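Section 3: Following a court case with Dikex Docket Watch

Once your account is open you can follow any criminal appeal, sentencing hearing or clemency petition in the courts we cover, and it really is a pleasure when the first update lands. Set-up takes a few minutes, and you only do it once per case.

Adding a case

1. Sign in and open My Cases, then press Add.
2. Type the case number exactly as the court prints it, with any slashes and letters. If you only have a surname, choose Search by Party instead. Accents count here – Živković and Zivkovic bring back different lists, so try both!
3. Pick the right entry from the results. Check the court name as well as the parties, as appeals often carry the same title as the original trial.
4. Choose what you want to hear about: Filings, Hearings, Rulings or Everything.
5. Press Follow. A green tick appears beside the case.

Note: A basic account can follow up to 120 cases. Closed cases count towards the total until you move them to the Archive.

Setting your alerts

6. Open Alerts and select Email, Text or both.
7. Set your quiet hours. Rulings in urgent applications can come very late at night, and you can let those through by ticking Always Send Urgent.
8. Press Send Test. If it hasn't arrived after a few minutes, look in your junk folder and add our address to your contacts.

Caution: An alert tells you that something has been entered on the court record. It is not legal advice, and it must not be used to work out a filing deadline. Always check dates with the court office.
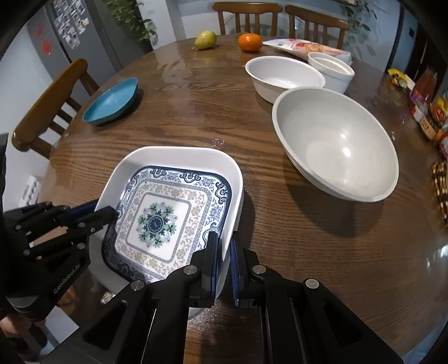 Page last changed: April, revision 317

Reading a ruling

9. Open the alert and press View Document. Long rulings load in parts, so give them a moment.
10. Use the Notes panel to write as you read. Each note holds up to 2000 characters and stays private unless you share it – very handy for reporters working on the same story.
11. To save a copy with your notes, press Export and choose With Notes.

Caution: Some documents are sealed or have names removed by order of the court. Where a reporting restriction applies, a red bar runs across the top of the page. Read it before you share anything.

For cases passed to us through the Jondon feed, see Section 4.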